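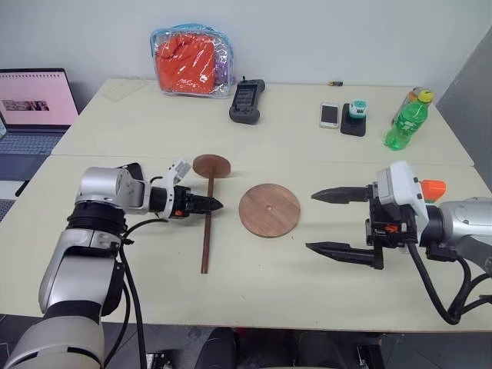 3. Parts and Whole Goods in the Woodware Trade

3.1 Sources

The argument in this section rests on the sales lists of four makers of small household woodware: Surkness, Ukow, Jireš and Cundomero. All four sold turned goods by mail to shops and private buyers. The earliest list we were able to read in full is the Surkness list of 1933. The Ukow and Jireš lists survive in longer runs, with gaps. Cundomero kept its lists as loose sheets, which were replaced when a price changed, so its run can't be dated as closely as the others. We treat it as a single source and don't use it for questions of timing.

A list entry usually gives a name, a size, a wood and a price. Some entries add a finish. Drawings are rare in the early lists and common in the later ones. In total we coded 57 entries that offered a part for sale apart from the finished article. Entries for whole goods were read but not coded. Where the same part appeared again in a later list with no change other than price, it was treated as the same entry.

3.2 What was sold as a part

Most parts fall under two simple shapes, the rod and the disc. A maker with one lathe and a stock of dowel could supply both, and the lists show that the same rod was offered under different names depending on the buyer. Surkness sold it to furniture repairers as a "rail" and to households as a "stick." The sizes match, but the household price is higher. Ukow used one name and one price throughout.

Discs were sold in a wider range of sizes. Small ones are listed as feet, caps, ends and stops. Larger ones are listed as boards, bases, plates and trays. The line between the two groups isn't drawn in the same place by each maker. A disc that Jireš calls a cap would be a small base at Ukow. Buyers who ordered from more than one maker must have had to go by the measurements, and the Jireš lists tell them to do so in a printed note at the head of the page.

A center hole is given in the entry for most of the larger discs. It seems to have been a selling point. A drilled disc could be used as a base, a wheel or a lid with a knob, and the maker didn't need to know which. Undrilled discs were offered at a lower price by Surkness and at the same price by Cundomero.

Rods with a small disc already fixed to one end form a group of their own, with 16 entries. They are the hardest to class. With the disc down, such a piece reads as a post on a foot. With the disc up, it reads as a small stand or a rod with a cap. The lists seldom say which way up the piece is meant to go, and the drawings don't settle it, as the same block was sometimes printed either way. We coded these entries as "rod with end disc" and left the question of use open. Figure 2 shows the form with the disc at the top, along with a larger disc of the drilled type.

Price helps a little. If the end disc had been seen as decoration, we would expect the piece to cost more than a plain rod and a plain small disc bought together. At Ukow it costs slightly less. At Surkness the two come out nearly equal. Neither result points to a decorative use. The wood named is also the same as for plain rods, with no better grade on offer.

Figure 2. Thin rod with a small round disc at its upper end, standing upright, and a larger flat disc with a hole at its middle. Both are of brown wood.

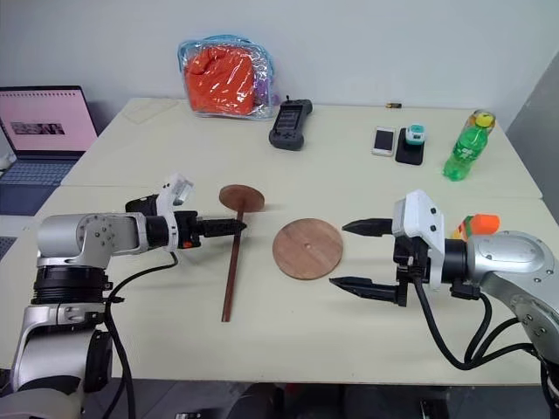 3.3 Names and returns

The Jireš lists include a page of terms for returned goods, and the wording of this page changed over time. Early versions accept any unused article. Later versions leave out parts "ordered under a wrong name," which suggests that mixed naming had become a cost to the firm. Ukow has no such rule. Its single-name system may have made one unnecessary, but its list is also much shorter, and a short list leaves less room for error.

Cundomero took a different course and gave each part a number. The numbers run by shape and then by width, so that a buyer could find the next size up on the next line. Names were kept beside the numbers on every sheet we have seen. Order slips pinned to the surviving sheets use the names far more often than the numbers, and several use both.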